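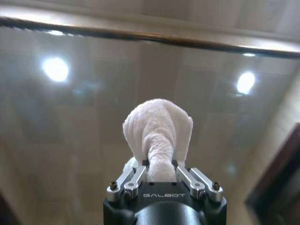

White towel held up to the glass

Sleeve puffs for 1830s gowns: down, or something you can wash?

callia_stitches
Joined December

I finally cut into my 1830s day dress and I am so in love with these sleeves, you have no idea! They are enormous. They also hang like two sad pillowcases the minute I put the dress on, so I need sleeve puffs, and I've never made a pair. I've seen originals stuffed with down, and I've seen people use poly fill, netting, even crumpled tissue for a quick photo. The event is an all-day one with dancing in the evening. What do you all use, and how do you keep them from sliding down to the elbow?

My fabric is a light cotton print, 28 inches wide from a thrifted set of curtains (yes, I had to piece the sleeves, and yes, the pattern still matches if you squint).

utotix
Down, down, down! I made mine four years ago and they still spring back every time I take them out of the trunk. They weigh next to nothing and the shape is so round and soft. You need downproof ticking for the cover, though, or you'll be shedding all through the quadrille.

Here's how I do it:

1. Cut two half circles per arm, wider than you think. Sew the curved edge with tiny stitches, leave a gap, fill, and close. Fill it less than you want to. An overstuffed puff feels like a football under your arm.

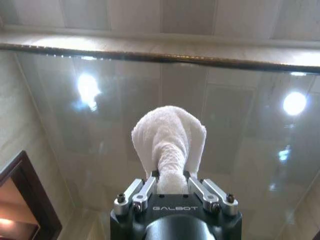
2. Gather the straight edge onto a band that goes around your upper arm. Cotton tape, not elastic, tied in a bow. Elastic digs in by lunchtime.

3. Sew two more tapes to the top of the puff and two to the inside of the dress armhole. Tie them together when you dress. These do nearly all the work of holding the puff up.

vakum
Going to disagree with step 3 a bit. Tying to the dress armhole is fine in a sturdy silk, but on a light cotton print I'd tie to the corset strap. I ripped a shoulder seam on my green gown by reaching for a teacup. The strap can take it.

And I'm not sold on down for a beginner. I love how it looks, but filling the things is a two-person job and I was finding feathers in my sewing box for months. My current pair is stiff cotton organdy, two layers of ruffles on a base, and they are so cool to wear in summer!

utotix
Fair point on the corset strap, I'd forgotten how thin some of those prints are. Still won't budge on the down. Organdy crushes on the car ride and then you have one sleeve up and one sleeve down.

vakum
Mine ride in a hatbox! No crushing so far.

callia_stitches
Oh this is so helpful, both of you. Could I do the organdy ones but put a little down pad right at the top, where the sleeve is biggest? Or is that silly? I have one old down pillow from the thrift store and a yard and a half of organdy left from a cap.
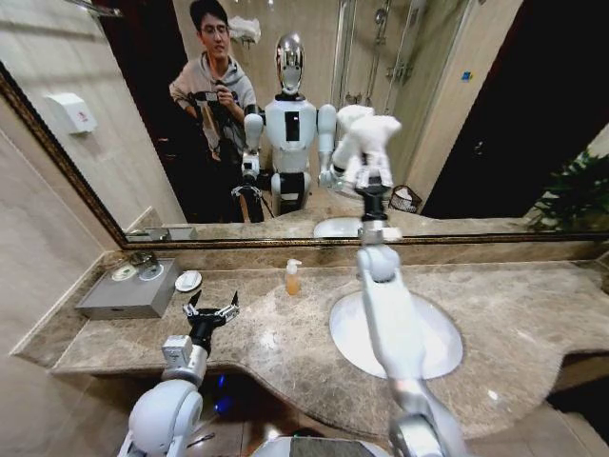 Aidan Ó Flaithearta
Do the mix, it works. I dress a lot of people in a hurry and a small pad over organdy ruffles is my favorite kind of puff. Keep the pad flat and stitch through it in a couple of spots so the down can't all run to the front. One thing I'd argue with everyone about is size: the puff should sit between the shoulder and the elbow, and the widest part goes low for the early 1830s. Too many people build them straight up at the shoulder and end up in the 1890s.

saragih
YES to the low fullness. I came to say the same thing and you beat me. Look at fashion plates from your exact year before you cut, they change so fast.

callia_stitches
Mine is meant to be 1832, so low and wide it is. I'm going to sew the first one tonight! And how do you all clean yours? 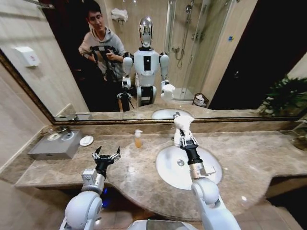
Cleaning and storing

saragih
Organdy: cool water, mild soap, roll it flat, iron while damp with starch. Take the down pad off first, so baste it on instead of sewing it for good.

utotix
I hardly ever wash mine. I wear a chemise under everything, air the puffs by a window for a day and give them a good shake. Loose in a pillowcase after that, nothing on top.

vakum
I'd wash them more than that, dancing is warm work!

callia_stitches
Update, 1/22/25: one puff done, and the sleeve stands out so beautifully that I've been walking around the house in one giant sleeve all evening. I went with the corset strap ties and the basted pad. The second one needs another strip of organdy because I ran short on the bottom ruffle, so does anyone know if a slightly different white will show through a cotton print?

saragih
Not through a print. Put the odd piece on the underside of the arm and go finish it, I want to see the whole dress!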